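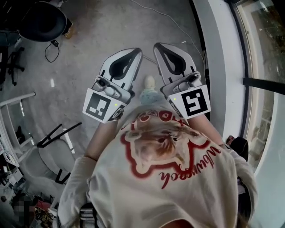 Érica Seixas wrote to me that a good floor wants to be walked on in socks before anyone moves a single chair back onto it, and I have thought of her every day this July. She has a point. You feel the grit through a sock long before you see it, and bare concrete holds on to more of it than you'd ever believe.

So welcome to the Skurnarari gallery, and thank you for stopping by! I meant to put these pages up ages ago, when we first began sorting out the big downstairs room, but one thing led to another (the sorting, mostly) and I kept telling myself there would be a quieter week. There are only a couple of pictures on this page, and I've let myself ramble a bit beside them, as those of you who have been reading since the old newsletter will expect.

The plain gray concrete got the most argument out of us. I wanted a big rug, Ronaldo Andrade wanted paint, and in the end we swept it, swept it again and left it alone – and I've grown rather fond of it.

The brighter end has the shiny white floor, the stair with its white railing, and the tall white refrigerator, which I'm told is the most popular piece of furniture we own. White chairs stand by the table with the black legs, and there's one black office chair on wheels that never seems to spend two days in the same spot.
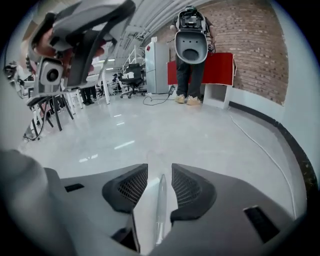 Leave the pipes showing, Sandra Ackroyd begged in the guest book, because a boxed-in ceiling makes a long room feel like a corridor. We did leave them, all running toward the back in their white paint, and I'm glad of it every time the lights come on.

Still to do: felt pads for the chair legs, a better broom, and somewhere sensible for coats. Jailson Miranda has promised hooks. If you have old coat hooks of your own going spare, do drop them off any morning after 9, we'd be delighted to have them.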